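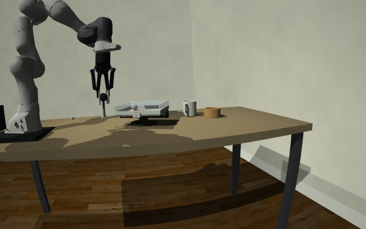

Simulated bench at Hillside, fingertips at the knob. The tray, mug and bowl stand to the right.

The Hillside open day ran two sessions in August, and I joined the afternoon one at 2. Each group was capped at 18, a sensible limit for a room with one door and a fair amount of cabling on the floor.

Most of the program concerned teleoperation. Zito, the in-house project, collects demonstrations in simulation before anything is tried on hardware. An operator holds a tracked hand controller and the rendered arm follows it; a trigger closes the gripper. Controller pose, joint positions and gripper opening are logged at 30 Hz. Recordings are replayed before being accepted, and any in which the arm runs into a joint limit are discarded. The target for the current set is 3000 accepted demonstrations.

Visitors were given a turn. Translation is easy enough to pick up. Wrist rotation is harder, as the controller must be re-centred whenever your own wrist runs out of travel, and my first few attempts drifted sideways during the re-centring. Depth was the other difficulty. From the room view I could not judge how far the fingertips were from the target, and staff advised switching to the view from the gripper for the last few centimetres – good advice, though the change of orientation takes some getting used to.

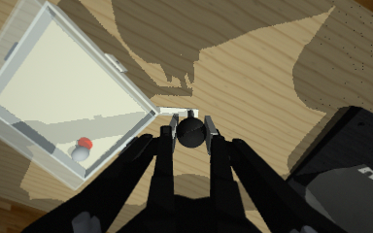
Another visitor wanted to know why they bothered with a controller at all, given that an arm can be led by hand and the operator then feels the contact directly. The reply was that hand guiding is covered by Akham, a separate project on a physical arm, and that its recordings are slower to collect because the bench must be reset manually each time. The simulated bench resets with a keypress.

Akham was not running during our session. The arm was parked behind a barrier with its Delorme force sensor removed for recalibration, so I cannot comment on how it handles.

Parking is on the lower road, and the lab entrance is at the rear of the building.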